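The Grip Pads That Shed

A slow fault in a hand-held gripper cost one automation lab most of a month's recordings

By Agnese Luik

The first sign of trouble was a drifting number. In December, the manipulation group at Osstead noticed that the closing width logged by its hand-held grippers no longer matched the size of the objects being picked up. A handle that had read 12 millimeters across for weeks was now reading less. The handle had not changed.

Osstead collects demonstrations for Arkico, which builds small pick-and-place arms for stores and salons. An operator holds one gripper in each hand and performs a short task at a table: take a utensil out of a cup, put a brush in, move a pen aside. Finger width and hand position are logged throughout, and a policy is later trained on the result. The width signal matters because the arm uses it to decide when it has hold of something.
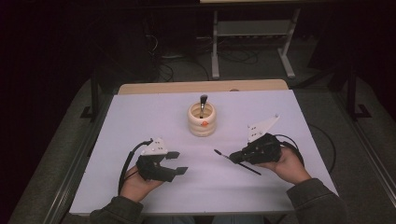

Laimutė Venckus, who runs the bench, suspected the encoder first. She swapped it and the offset stayed. She then checked the linkage for play at the pivots, found a little, and replaced the bushings on one unit. The offset stayed again, and two working days were gone.

The cause was in the finger pads. They are a soft foam, glued to the inner face of each finger, and they had started to break down. On thick objects the effect was small. On thin, smooth handles the fingers closed further than they should, and the torn edge of the pad bore unevenly on the surface. Under side load the handle could rotate a few degrees in the grip. Operators had been correcting for it by squeezing harder, which wore the pads faster.

None of this tripped an alarm. The software at the time, a logging package called Rullel, checked for dropped samples and lost tracking. It had no check on the mechanical zero. The grippers were zeroed when a pad was fitted and then left alone until the next change, and pad changes were made when someone thought one looked bad. 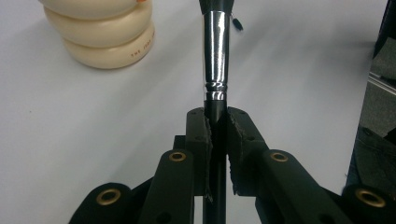 Piret Eglītis, the group's test engineer, put new pads on a spare unit and cycled it against a polished metal rod. Wear was slight for the first 200 closures. By 1,000 the pad edge had begun to fray, and the zero had moved far enough to affect a thin-handle grasp. A session at the table can run to 120 episodes, with several closures in each, so a pad could pass that point within days.

Sorting the damaged data took longer than finding the fault. Nearly 200 episodes were thrown out at once. Others were kept for position only, with the width channel masked. Ülle Pärn, who handles training at Arkico, had already run one policy on the full set. On the arm it closed too far on narrow handles and stalled the motor – no injury and no broken hardware, but the thermal cutoff opened twice in one afternoon.

The safety question came up after that. A hand-held gripper is limited by the operator's own fingers. The arm is not, and a policy that has learned to squeeze will do so with whatever force the controller allows. Arkico has since put a hard current limit below the policy layer, where training data cannot reach it.

Changes at Osstead are modest. Each gripper is now closed on a steel gauge block at the start of every session, and Rullel will not open a recording if the reading is outside tolerance. Pads carry a closure count and are replaced on that count. Fabrice Pons of Zoubi, the shop that cuts the pads, has supplied a denser foam with a bonded skin. It lasts longer on the rod, but it also grips less well on glossy handles, and Venckus has not approved it for general use. For now the old foam stays in service, with a shorter life and a box of spares on Saturday shifts.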